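May, 7:40 a.m.
Posted by Ffion Griffiths

Okay, a thread on "decluttering" subscriptions, and why I don't believe the savings numbers going around.

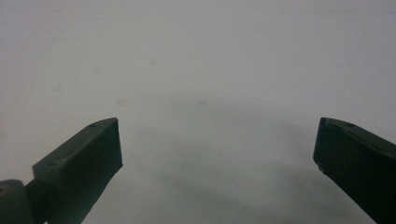 A bare off-white surface, two dark jaws.

1/ You've seen the claim by now. Cancel the stuff you forgot you were paying for and you'll get back $674 a year. It's in the Tavomeck newsletter, it's on their app's landing page, and my cousin read it out to me over dinner like it was the weather.

2/ So where does $674 come from? I went looking. The newsletter links to a blog post. The blog post links to a "member survey." The survey page has 398 responses and every one of them came from people who had already signed up for an app that cancels subscriptions.

3/ If you ask people at a shoe store whether they need shoes, you're going to get a lot of yes.

4/ It also asks what you "think you could save." Think! I think I could run a marathon. There's no follow-up, no bank statement, nothing from a year later.

5/ Orsolya Takács pointed out something I'd missed. The app charges a monthly fee. The fee isn't taken off the total. So the thing that finds your forgotten subscriptions is a subscription, and it left itself out of the math.

6/ I did try it. Two months, my own card. It flagged my water bill, my gym, and a transfer I make to my sister. The gym was a fair hit, I guess. I already knew about the gym.

7/ What it didn't flag: Grultomix, which I signed up for during a free trial and then paid for until nearly Christmas. Billed through my phone, so it shows up on the statement as a phone store purchase. That's the exact kind of charge these apps are supposed to catch.

8/ Imre Fodor says I'm being hard on it and that his found two streaming services his kids had added. Good for Imre. He could also have opened the settings page on his phone, where they're listed with prices.

9/ And yes, people do forget things. I'm not arguing with that. I forgot one for most of a year, see above. My problem is with a very exact number standing on a very soft survey.

10/ Somebody asked what I do now. Once in a while I read the card statement with a pen. Takes as long as a cup of coffee. Then I check the phone store list – separate place, easy to skip.

11/ Also, look at what happens when you cancel. Two of mine offered me half price to stay. I took one of those offers and I still don't use it, so put that in your survey.

12/ I wrote to Tavomeck and asked how they treat the fee, and whether anyone checks back with those members later. Got an auto-reply with a discount code.

13/ Will post again if a person answers.

Recent from Ffion Griffiths
– Does the Brornthorpe store card ever pay off?
– "Free" checking and the small print at the bottom
– Mereana Kingi's grocery spreadsheet, and what I'd change
– Extended warranties on toasters, why
– Reader mail: Barnabás Vincze disagrees with me on cash back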